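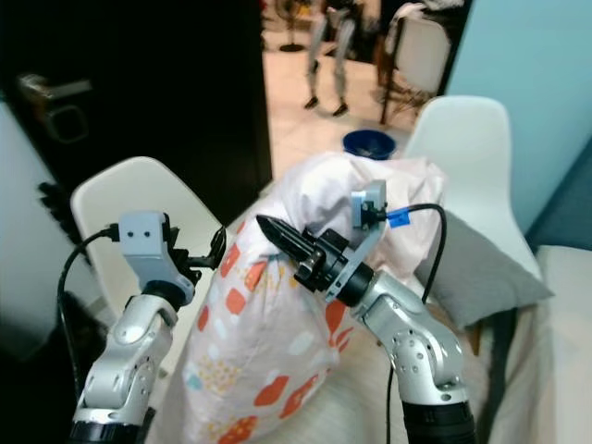 *Two-arm pillow handling on the bed station, Mosthorpe.*

# About Dekgate

Dekgate tests robot arms that handle soft household goods: bedding, cushions, towels and clothing. We are based at Mosthorpe and work for makers of domestic and care equipment who want faults found before a machine is sold. We don't build arms for sale. Our output is a fault report, a set of logs and, where we can offer one, a change to the control settings that removes the fault.

Most of our present methods date from a single failure, described below. New clients ask about it, and the account is kept on this page so that they can read it before they get in touch.

## The October grip fault

In October a two-arm unit on the bed station was running a long series of pillow lifts. The right gripper closed on the upper corner of the cover, the left gripper came across to take the other side, and both arms were meant to raise together. On lift 915 the right gripper reported a firm hold and the controller started the raise. The hold was on the cover only. The filling slid down inside the case, the load moved to one side, and the right arm kept pulling against a cover that was now caught under the left gripper.

The force limit should have stopped both arms. It stopped the left one. The right arm carried on for 32 centimetres before the operator pressed the stop button. The cover tore along its seam and a sensor cable was pulled out of its connector. There were no injuries. The operator was standing outside the marked area, as the site rules required, but those rules relied on the force limit working, so we recorded the event as a safety failure and closed the station.

## Cause

We found two faults.

1. The sensor cable on the right arm had been routed with too little slack at the wrist. At full bend it pulled on its connector, and the force reading dropped out for short periods. The controller, supplied under the name Simard, treated a missing reading as the last good value. The last good value was within limits.
2. The stop signal was sent to each arm separately. An arm that saw no fault of its own was not told to stop when the other one did.

Neither fault had shown up in acceptance testing, which used a foam block. A foam block does not bunch or slide inside its cover, and it had never driven the wrist to the angle at which the cable went tight.

## What we changed

- A missing force reading is now a fault. The arm stops where it is and holds.
- A stop on one arm stops both, through a wired link that does not pass through the controller.
- Cables are checked at full bend in both directions before each session, and the check is signed.
- Acceptance tests use real bedding with loose covers. Foam blocks are used for calibration only.
- The gripper must pass a short tug test before a raise. If the load shifts during the tug, the arms open and start again.

The series was repeated from the beginning with these changes in place and ran to 1,840 lifts. The tug test rejected 164 first grips, all of which were released without a raise. There were no uncommanded movements. The tug test makes each lift slower, and we have not found a way round this that we are willing to sign off.

## Mirnari

The logging tool written during the investigation is now used on all our stations under the name Mirnari. It records force, joint position and signal loss on one clock, so that a gap in one channel can be set against movement in the others. In October these were three separate files with three different start times, and lining them up took longer than finding the fault.

Clients receive the full Mirnari log with every report, including runs that we stopped or threw out.

## Limits of our work

We test handling of soft goods on beds, chairs and low tables. We do not test lifting or moving of people, and we do not issue certificates. A report from Dekgate covers the unit, software version and items named on its first page. If any of those change, the tests need to be run again.

Fault reports from other users of two-arm units are welcome, whether or not they are clients. Please include the software version, the item being handled and the arm positions at the time of the stop.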